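Workshop Notebook, Clurkero Textile Conservation Workshop
September, entry 16
Opened 8:40 a.m.
Subject: Wet cleaning trial, Horine coverlet, second stage

The purpose of this entry is to record the second stage of cleaning tests on the Horine coverlet and to set out the conditions under which the full wash may go ahead. Staff who were not present for the first stage should read entry 15 before this one. The earlier fiber identification stands: cotton warp, wool weft in the blue and rust areas, cotton weft elsewhere.

Spot tests were repeated on all colors at the lower hem, where the previous repair had already been opened. Each spot received deionized water, then the detergent solution at working strength, and was blotted after five minutes under light weight. The blue gave no transfer. The rust gave no transfer in water and a faint pink stain on the blotter in detergent. The brown binding tape, which is later than the coverlet, bled freely in both and will have to come off before any immersion.

The rust result differs from the first stage, when the same yarn was recorded as stable. Two explanations are being considered. The first set of spots was taken from the front, where light exposure may have removed the loose dye. The detergent was also mixed fresh this time, and the earlier batch had been standing. A third set has been placed on the reverse, near the center seam, with both batches side by side. Results are to be entered on the sheet inside the back cover of this book. 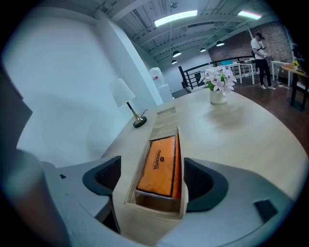
Entered by the Wet Cleaning Section, Clurkero Textile Conservation Workshop

Surface pH was taken at four points with the flat electrode. Readings were 5.1, 5.3, 5.0 and 4.6, the lowest being in the brown tide line along the left border. This is acceptable for cotton of this age but supports the case for washing. Conductivity of the rinse water from the hem sample was 463 microsiemens at the first change and 300 at the second. The meter was checked against the standard before use and again afterward.

Vacuuming of the front was finished at low suction through the screen. The reverse is half done. A quantity of fine grit came out of the fold lines, more than expected, and the bag has been kept and labeled with accession number 1508. Please do not discard it. The Kalogeropoulos report asked for particulate samples from any textile stored in the same attic, and the grit may be of use there.

The wash table was leveled and the drain screen replaced. The old screen had a broken wire at one corner that could have caught the weft floats. The Nimo pump runs well at its lowest setting but still surges when first switched on – it should be started with the hose in the waste sink and moved over only when the flow is steady.

Decisions reached at the noon review:

Binding tape to be removed, mounted on card and kept with the object file.
No detergent on the rust areas until the third set of spots has been read.
Bath temperature not to exceed 68 degrees Fahrenheit.
Support netting to be cut with a full hand's width to spare on every side.

One point was left open. The left border has 16 small patches, sewn down with a mercerized thread that is certainly modern. Lifting them would allow the tide line to be rinsed from both faces, but several seem to be holding split warps in place. The present view of the section is that they should stay through the first bath and be looked at again while the coverlet is damp and the cloth is easier to read.

Third set of spots checked at 3:15 p.m. Fresh batch: faint pink. Old batch: clear. Blotters dried and filed. A new fresh batch at half strength is to be tried next, same location, two inches to the right.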